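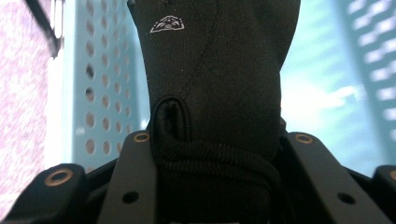
Close view of a gripper in its black fabric covering, Turcotte open day, Kellmont.

Home News Opinion Business Schools Obituaries

Let people see the slow part

By Cletus Ridgeway
Fri 7 August

I drove over from Clanton to the open day at Turcotte expecting to watch a robot. The company works on machines that pick things up and put them down in warehouses and laundries, and its flyer promised live demonstrations in the main hall. Nearly 500 people came, which is a good crowd for Kellmont in the middle of summer. Most of them went straight to the main hall, and so did I.

The demonstration there lasted 12 minutes. A robot arm behind a clear screen took folded towels from one pile and made another pile. It did this well. There was music, and a man with a headset told us how many jobs in the country involve moving one thing to another place. When it was over people clapped, and the next group was let in.

I thought it was fine, and I had forgotten most of it by the time I reached the hallway.

What I remember is a side room with the door propped open, where two employees were using grippers held in their own hands. There was no arm and no screen. A person squeezed the handle, the fingers closed, and a small camera on the tool recorded what happened. They did the same job over and over, a little differently each time. The recordings go to the people who train the robot, and the robot in the main hall had learned its towels that way.

One of the two let visitors come up close and look at the tool. It is a plain piece of equipment. The one I bent down to look at had black metal plates with brass-ringed holes in them and a soft black covering with a ribbed cuff, the sort of cuff you'd find on a winter glove. There was lint on the fabric. I liked the lint. It made the thing look like something that gets used for a living.

I asked if I could try, and she handed it to me. My job was to pick up a washcloth by one corner and lay it in a basket. I have been handling washcloths for more than 60 years. I got hold of two corners, then none, then the edge of the basket. It took me five tries to do it once, and she told me, kindly enough, that the first four were probably no use to anybody.

By the door was a whiteboard with two numbers on it. The first was 3,787, the number of recordings made since May. The second was 857, the number thrown out. Somebody had drawn a box around the second one. I asked about it and got a straight answer. Some were bad grabs, some had a hand in the way of the camera, and some were mislabeled at the end of a long afternoon. They had kept the number up for the open day after a short argument about whether it looked bad.

I don't think it looks bad. I think it was the most useful thing in the building, and it was in a room many of the visitors walked past.

My complaint about the way these days are run is a simple one. A company invites the public in and then shows them the part that has been rehearsed. People go home with one of two ideas. Either the machines can do anything and the rest of us should start worrying, or it was all a trick and there is nothing to think about. I heard both in the parking lot. A man loading his kids into a van told me the whole warehouse trade would be gone in five years. The woman parked next to me said she'd bet money there was somebody with a joystick behind the wall. Neither of them had been in the side room.

If they had, they could have had a better conversation. They would have known that a towel takes a great many tries, that the tries are made by people standing on their feet, and that close to a quarter of them ended up in the trash. They could have asked what those people are paid. I asked, and was told it is 'competitive', a word I have never seen do any work. They could have asked what happens to those jobs once the robot knows its towels. I asked that too. The answer was that there is always another object. Maybe so. I would like to hear someone from the front office say it into the headset.

The case for the main hall is not a foolish one. Turcotte needs customers, and a laundry owner deciding whether to spend money wants to see the thing run. A room full of visitors cannot all crowd around one table. The hallway outside the side room was already hot and slow by eleven o'clock. And I'm sure there are things in those recordings a competitor would like to have, though I doubt a competitor would learn much from watching me fight a washcloth.

Still, these visits are also how a town decides what it thinks. Kellmont gave the company a break on its property taxes for the new building on the Brurneck road, and Clanton is now being asked to think about something similar for a second site. The figure in the proposal is 200 jobs. It doesn't say how many of them are engineers, how many are drivers, and how many are people with a gripper in their hand for a full shift. I have read it twice looking.

I would put the side room first. Bring every group through it before they see the robot, ten at a time if that's what the space allows, and let anyone who wants to hold the tool. Put the whiteboard where it can be read from the line. Have one of the people who does the recording speak for three minutes about what a day is like – the sore wrist, the quota if there is one, what makes a good try and what makes a bad one. Then run the towels, with the music if they must.

Clanton's council takes up the proposal in the fall. I'd like the members to make the drive before they vote, and to ask for the room with the door propped open. They should each try the washcloth. The woman who showed me how told me she works mornings.

We use cookies to improve your experience on this site. By continuing to browse you agree to our cookie policy. Accept Manage settings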